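Zelside Workshop – Monthly Walkthrough Checklist, Hand-Held Gripper Stations
Completed by: Samer Atallah, floor safety
Date: Jul 26, 2020
Areas covered: washroom mock-up, packing corner, charging shelf, front hallway

Before the boxes and the checkmarks, a few words, as usual (you all know by now I can't hand in a form without them). Since June a good part of our day has changed. People who used to wipe, lift, sort and pack are now doing those same jobs with a gripper in each hand so that the Flalard arms can learn from them. It's the same work in a way, and it's also slower and harder on the wrists, and the old checklist had no line for any of it. So I've added lines. If one of them seems silly to you, come and tell me, I'm usually near the kettle.

SECTION 1 – FLOOR AND WALKWAYS

1.1 Walkways clear for one person carrying something with both hands full: PARTLY
Comment: The hallway is lovely, thank you to whoever moved the flattened boxes. The washroom mock-up is tighter. When both your hands are in grippers you can't grab a wall or a chair back if you trip, so I'm asking for a wider clear strip there than we ever kept before.

1.2 Small items off the floor in work areas: NO
Comment: There are bits on the tile near the wastebasket. Please do a quick pick-up before you put the grippers on, because picking up a scrap of paper with them takes forever and everybody gives up halfway.

1.3 Bags and personal things stored away from the task: NO
Comment: I understand wanting your bag close by. We do have hooks by the door, and 6 of them were free when I went past. Bags on the floor next to a rolling chair are the thing I'd most like to see gone by next month.

1.4 Rolling chairs parked outside the task area: NO
Comment: See 1.3. Chairs wander, I know they do.

SECTION 2 – CABLES

2.1 Gripper cables free of kinks and worn spots: YES
Comment: Checked every cable by running it through my fingers, end to end. All good.

2.2 Cable kept off the floor where feet go: NO
Comment: This one I'd like to talk about at the Monday meeting. Once you kneel or bend for a low task the cable drops to the tile and lies there beside your feet, and then you stand up and step back without thinking of it. I've asked Werkix for clips that fasten to the shoulder strap and should hold the slack up. Until they come, please have your partner watch the cable whenever you're working below waist height.

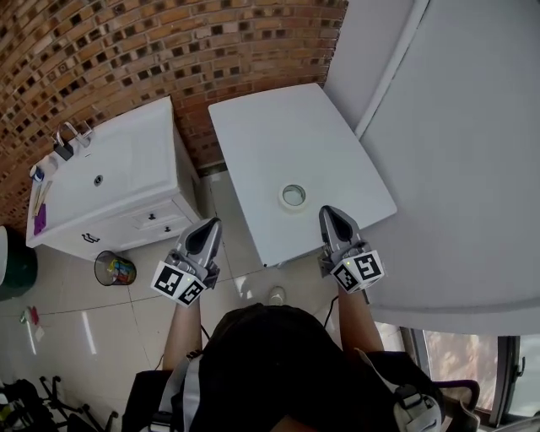
Washroom mock-up, panel task. Gripper cable on the tile – see 2.2.

SECTION 3 – THE PEOPLE DOING THE WORK

3.1 Breaks taken as scheduled: PARTLY
Comment: The rule is 17 minutes of gripper work and then hands out, shake them, walk about a little. Most of you keep to it in the morning and then by late afternoon it slides, especially if a task is nearly finished and you want to get one clean run. I do sympathize! But the sore thumbs reported last month all came at the end of the day, and the run can wait.

3.2 Low tasks alternated with standing tasks: YES
Comment: Much better than in June. Working at the sink and then down on the floor and then back at the sink seems to suit people. Please keep swapping.

3.3 Large, flat or slippery pieces handled safely: PARTLY
Comment: The big white panel needs its own note. It's smooth and a little shiny, and you're holding it by a corner with two jaws instead of ten fingers, so you don't feel it start to slide the way you would with your bare hands. Keep your toes out from under it. If it's going, let it go – a scuffed panel costs us very little. Closed shoes only, and I mean that for the supervisors too.

3.4 Loose objects taken off a panel before it is moved: NO
Comment: Tape, mostly. Lift the roll off first unless the task sheet says it stays.

3.5 Workers know how to stop a session: YES
Comment: I asked everyone on shift and got the same answer from each of you, which made my day. Say "stop," open both hands, step back. You never have to explain yourself first.

SECTION 4 – EQUIPMENT

4.1 Jaws, screws and levers checked for looseness: YES
Comment: One loose screw at the packing corner, tightened on the spot.

4.2 Marker cubes clean and firmly seated: YES
Comment: Use the dry cloth please, the spray cleaner leaves a haze.

4.3 Session log up to date: YES
Comment: The counter stood at 3,835 recorded sessions, with 1,025 of them from the washroom mock-up. That is a great deal of bending and reaching, and I'd like the people in the Tkachenko office to keep it in mind when they set the next targets.

SECTION 5 – CONCERNS RAISED BY STAFF

5.1 Several of you asked whether the cleaning and packing hours will shrink once the arms can do these jobs. I don't have the answer and I won't pretend to. I've passed the question on in writing and asked for a written reply, which will go up on the board by the time clock.

5.2 Request to rotate back to regular packing one day a week, so that people don't lose the knack of it (and because some of you miss chatting while you work). I support this. Waiting on the schedule.

5.3 Request for thinner padding on the handles for smaller hands. Two sizes are on order, and I'll bring them around for everyone to try.

FOLLOW-UP BEFORE NEXT WALKTHROUGH
Bags on hooks – all staff
Chairs out of the mock-up – shift leads
Strap clips for cables – Samer
Written reply on hours – Tkachenko office

Signed: Samer Atallah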